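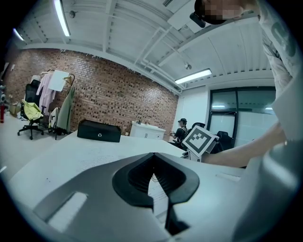

Gripper pair 2, July, morning

Marker cube on the right unit was giving pose jumps again when the wrist rolled past the point where only one face is visible. Pulled the mounting plate and checked the seat. Screws were tight, plate flat on the straightedge. The printed face had lifted at one corner, enough to bow the pattern. Replaced it with one from the Dorklow sheet and pressed it down under a weight for the coffee break.

Kept the old face in the drawer with the date of removal on the back. Please don't reuse it.

Calibration after refit, right unit only:
- 616 frames taken, 67 rejected. Most rejects are motion blur from me turning the cube too fast.
- Offset file saved under the Pikell folder. Old file renamed, still there if we need to go back.
- Left unit not touched. It is still on the Jääskeläinen offsets from June.

Finger pads: wiped with a dry cloth. Alcohol makes the rubber go shiny and then it slips on paper, so leave the bottle alone. Jaw travel checked by hand on both, no grit in the slides. The right trigger has a slight catch near full close, same as last month. Not worse. I want to open it before we pack for Cultotdale but not in the middle of a run.

Moved on to sheet handling with the board on the floor. Thin paper is the worst case for these pads. Squeezing harder does not help; the sheet buckles and then you are holding a crease. Pressing down at the edge first and then closing is the better order. 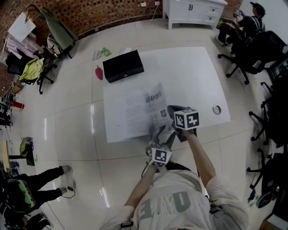

Sheet test on the floor board, both grippers at the right side of the paper.

Worth watching in this posture: leaning over brings the left cube in close to the chest, and the shirt can shade it. If tracking drops on the left only, check for that before blaming the offsets.

To do:
Open right trigger, look at the return spring.
Print spare faces, matte stock, 200 percent scale setting is wrong for this template so check with calipers.
Redo left offsets once the trigger is sorted.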